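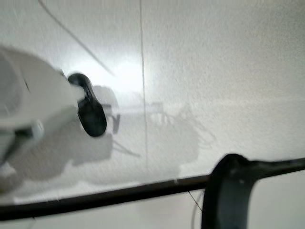
Blocking a lace shawl without wires

I finished the Enska shawl in May and put off blocking it for weeks. The pattern runs to 1,441 stitches in the last pattern row before the edging, and the finished piece came off the needles looking like a dishcloth. Laceweight usually does. The yarn was Delilness in the undyed shade, two balls of 100 g, with 59 g left over.

I do not own blocking wires. The method below uses crochet cotton instead, a trick I had from Liette Dhillon, and it gives a straighter top edge than pins alone.

Thread a blunt needle with smooth cotton in a contrasting colour, cut 200 mm longer than the edge you want to stretch. Run it through every edge loop along the top before the shawl gets wet. Do the same for the two sides, with a separate length for each. Leave the tails free.

Soak for half an hour in cool water with a drop of wool wash. Press the water out in a towel. Do not wring.

Lay the shawl on foam mats and pin the centre of the top edge first. Pull the cotton taut at both ends, wind each tail round a pin in a figure of eight, and slide the loops along until they are evenly spaced. The sides follow. The points of the edging still need one pin each, and I know of no way round that.

My first attempt went wrong at the left corner, where I had split the yarn with the needle instead of going through the loop. The cotton would not slide and the edge puckered. I took that length out and rethreaded it damp, which was slow but did no harm.

Leave it overnight. Mine was dry by ten in the morning. Unwind the tails and draw the cotton out from one end before lifting any pins.

Comments (3)

Halyna Hnatiuk
Does mercerised cotton work? I have a cone of it.

Ignacio Boateng
I tried this with fishing line and it cut into the edge loops. Cotton is better.

Alina Dinu
@Halyna yes, it slides more easily than the matt sort. Wash a bit first if it's red.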